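Ticket: Service record page shows wrong unit and rank order after merge
Product: Onix Records, officer biography module
Site: Drornari Military History Archive
Opened by: Manuela Vitale
Assigned to: Preben Kragh
Status: Reopened
Opened: 18 Aug 2023

What the user reports

After the May merge, the career pages for army officers no longer read in order. Captain entries show up below colonel entries, and battalion numbers are missing from the text. A man who led a rifle company is now listed as leading "a , 2nd ,". Vitale says 57 pages are affected. She was told in the spring that this had been fixed. It had not.

Step 1. Clear the page cache

Support's first answer, as always. Cleared it on the staging copy and again on the live one. Same broken lines. I didn't expect anything else, as the gaps are in the saved text too.

Step 2. Rerun the import from the Atness files

Atness supplied the original transcripts of the officer files. Their note says the unit names are "fully preserved." I opened six of them by hand. The names are there, but every one is wrapped in a link tag pointing to a unit page we never bought. Our cleaner removes the link and takes the name with it. So the note is true, and no help at all.

Reran the import with link removal turned off. Unit names came back on the test pages. Commas are still doubled in places.

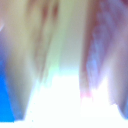
Step 3. Check the date sort

The sort field is plain text. "November" lands after "July" and before "October," whatever the year. The vendor, Eyvindsson, claims the sort reads dates "intelligently." I would like to see where. Added a hidden numeric date to 26 test records and they lined up correctly, including two officers who held the same command twice.

Step 4. Compare against the paper rolls

Vitale compared the test records with the printed rolls. She found one brigade command given to the wrong brother. Both men were majors at the time and both went by their first initial. Neither the cleaner nor the sort would cause that, so I think it was wrong before we ever touched it. Vitale doesn't agree. Moved to its own ticket.

Reply from Eyvindsson

They say the next release handles both faults and suggest we wait. No release date given. They said much the same about the medals table, and we are still fixing that by hand.

Where it stands

Link removal stays off for officer pages. The numeric date has to be added to all 3000 records before the live import, and I won't run it until Vitale has signed off on a second batch. Please don't close this ticket on the strength of the vendor's email.

P. Kragh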